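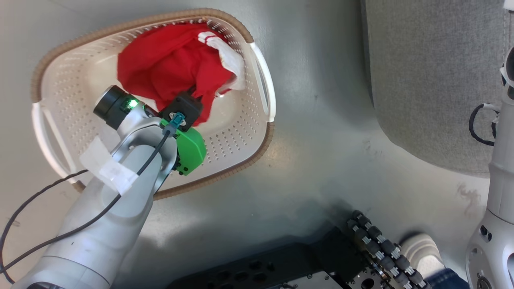 Stirka Community Laundry and Clothing Room
Progress report to the Otar Fund
Second report of the grant period, 20th April

Dear friends at the fund,

It has been a full few months since we last wrote to you, and I have been putting things aside for this report in a folder that is now too fat to close. I will try to keep to the headings you gave us, though I know from last time that I tend to wander, and you were kind about it then.

Where we are overall

The laundry is open four days a week, as we promised in the application, and the clothing room next door is open on two of those days. We had hoped to have both running side by side from the start of the year. The laundry managed it. The clothing room did not open until February, and the delay was entirely down to the floor, which had to come up at the back where an old pipe had been weeping for longer than anyone cares to think about. The landlord paid for the pipe and we paid for the floor, and I have set out below what that did to the budget.

Since opening we have had 211 households register with us. Our target for the whole year was 200, so we are already past it, and I will admit there was cake. Registration is a short form, one side of paper, and it asks for a name, a street, how many people are in the home, and whether there is a working washer there. We dropped the question about income after the first few weeks. People were stopping at it with the pen in their hand, and some of them were putting the pen down. Your guidelines did not require it, and I am glad we asked you before we took it off.

The machines

We have seven washers and four dryers. All of them were bought with your first payment, through Stanciu Appliance, who gave us a fair price on reconditioned machines and threw in the hoses. Six of the washers have run without trouble. The seventh has been to the repair bench twice with a door that would not lock, and Stanciu have now replaced the whole latch under the warranty, so I hope this is the last time that machine appears in a report.

The dryers are the bottleneck. We thought four would be enough, going on what the shop that sold us the soap had told us about drying times, but that advice was based on people drying small loads at home. Our families come in with bedding. A comforter takes two full cycles and sometimes a third, and while it is going around there is a line of damp towels waiting behind it. We have put up three long rails in the back hall for anything that can hang, and a fan, and that has eased things more than I expected. It has also made the back hall very pleasant to walk through, if you like the smell of clean sheets, and I do.

In the next period we would like to move some money from the signage line, where we have underspent, toward a fifth dryer. I have marked this as a request at the end so it does not get lost.

The clothing room

The room is small and takes donations of children's clothes, work clothes and coats. Everything that comes in is washed before it goes out on the racks, even when it arrives folded in a bag with the tags still on. This was a point of some discussion in the early weeks, as it is more work and uses more water, but it means that anyone picking up a school shirt on a Thursday's worth of errands can put it straight on a child the next morning without thinking twice.

Coats went quickly through the cold weather and we ran out of the middle children's sizes more than once. We put a note up at the Teduvska Street library asking for them by size, and the response was lovely. People are good at giving when they know exactly what is wanted. A general appeal brings in adult blouses, of which we now have more than we could give away by Christmas, and we are talking to another clothing room across town about a swap.

Shoes have been harder. We had not planned to take them at all. They kept coming anyway, some in beautiful condition, and it seemed a shame to turn them away when parents were asking for them every week. We now have one shelf of shoes for children only, and when the shelf is full we stop. I would like to say this rule is always kept.

What people have told us

You asked us to say something about the difference the project is making, and to be careful about claiming too much. We have a comments box by the door and a notebook on the folding table, and the notebook gets far more use than the box. Most of what is written there is practical. Somebody wants longer hours. Somebody wants the radio down, and two lines later somebody else wants it up. Several people have asked for hooks in the restroom, and they now have hooks.

A few entries are more than that. One mother wrote that she used to wash her boys' uniforms in the bathtub at night and that her hands had stopped hurting. A man who looks after his father wrote that laundry day used to mean two buses each way, and that he now has the afternoon back and sometimes spends it asleep. I read those out at our staff meeting and we were all a little quiet afterward.

Something we had not planned for is how long people stay. A wash and a dry takes most of two hours, and we had pictured families dropping off and coming back. Some do. A good many sit down instead. We added a low table and some picture books for the little ones, and a kettle for everyone else, and on the busier mornings there is a real hum in the place. Neighbors have started swapping outgrown clothes directly across the folding table before they ever reach our racks - which does no good at all for our donation figures, and I could not be happier about it.

What has been difficult

Water has cost more than we budgeted. We had based our estimate on the bill from the previous tenant, a picture framer, who I suppose had very little need of water. The first quarter's bill was a shock. We have since moved to cold washing for everything except bedding and baby clothes, and we no longer run half loads in the clothing room, and the most recent bill was a good deal gentler. We still expect to finish the year over on this line.

Lost socks and mixed-up loads were a problem in the early days, in a small way but often enough to cause bad feeling. We now give each household a numbered tag when they come in, and the tag goes with the laundry from washer to dryer to table. It has worked well. There is still a box of single socks under the counter and I think there always will be.

We also lost one part-time attendant to a full-time job elsewhere, which was good news for her and left us thin for several weeks. The post has been filled, and the new attendant is already better than I am at clearing the lint traps.

Money

The full figures are in the attached sheet. In short, staffing is on budget, machines came in slightly under, and soap and supplies are on budget thanks to buying in bulk. Water is over. The floor in the clothing room was not in the budget at all and cost us $4,000, which we met from our own reserve with your agreement. That reserve is now lower than our trustees are comfortable with, and they have asked me to hold a spring sale of those adult blouses, along with a bake table, to begin building it back up. Signage is underspent. We had set aside money for a lit sign over the door and ended up with a painted one, and everyone seems to find us.

Plans for the next period

We will try one evening opening a week for people who work days, beginning as a six-week trial. If the evening is quiet we will move those hours to a weekend morning and try again there.

We are also going to run a short mending session once a month, for buttons, hems and knees. We own two sewing machines, both donated, and one of them sews.

For the clothing room, the main task before fall is to gather school clothes early, so that the racks are full before the rush. Last time we began asking too late and spent the final week of vacation apologizing to people.

Requests

First, we would like your permission to move the unspent signage money toward a fifth dryer. Stanciu have quoted for a reconditioned one and will hold the price until the end of next month.

Second, we would be grateful for a conversation about the water line before you set the budget for the second year. We have three bills to share with you now, and I think together they give a much truer picture than the framer's did.

Please do come and visit if any of you are passing. Mornings are the liveliest, and the kettle is generally on.

With our thanks and warm wishes,

The Project Manager
Stirka Community Laundry and Clothing Room

Attached: budget sheet, registration form (revised), opening hours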